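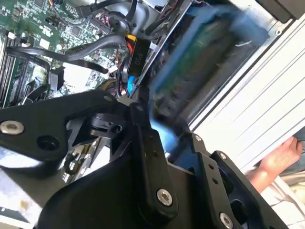
1/ Saturday at the Toltley open day

Spent the day at Toltley's workshop in Stultdale. They take in old office computers and strip them for parts, and twice a year they let people in to watch. Posting my notes for those who couldn't get a ticket.

2/ The demo I went for was the arm working inside an open desktop PC. Black gripper, flat machined plates, silver screws you can see from the front row. It goes in over the motherboard with all the cables still in the case.

3/ Aníbal Llanos ran the session. He has been on the project since February and used to repair printers in Drirdale. He talked for 5 minutes and then let the arm work, and took questions while it moved.

4/ Cables are the hard part, he said. A board is flat and stays put. Wires loop over everything and sit a little differently in each machine, even in two PCs of the same model. You can't give the arm one path and repeat it.

5/ Someone asked why they don't cut all the wires first. Answer: they resell the power supplies, and a supply with cut leads goes to scrap. So the plugs have to come out whole. I could read P10 on one of the power connectors from the camera view, next to the yellow and red wires.

6/ A run takes 16 minutes if it goes well. A person at the next bench does the same case faster. Aníbal was open about that. The plan is for the arm to do the dull part of the job on long shifts.

7/ They have put over 400 computers through this bench so far. Most were from schools and a county office. I asked what share the arm finishes without help and he said he would rather not give a number until spring.

8/ Snædís Brynjólfsdóttir writes the software, which they call Tello. She had the planning screen up on a laptop at the side. It tries a grasp, scores it, and backs off if the score is low. There was a lot of backing off.

9/ Practical stuff. Entry is free but you have to book. 90 people per day, split into groups. Safety glasses are handed out at the door. Parking is behind the building and fills up before ten. The coffee is in the front office, bring your own cup.

10/ If you go, stand on the left side of the bench. The screen with the gripper camera is on that side and you get a much better look into the case than from the chairs.

11/ Next one is in the fall, same building. Snædís said they want to try laptops by then. Screws are smaller and there is a lot of glue. I've signed up for the mailing list and will post the booking link when it comes.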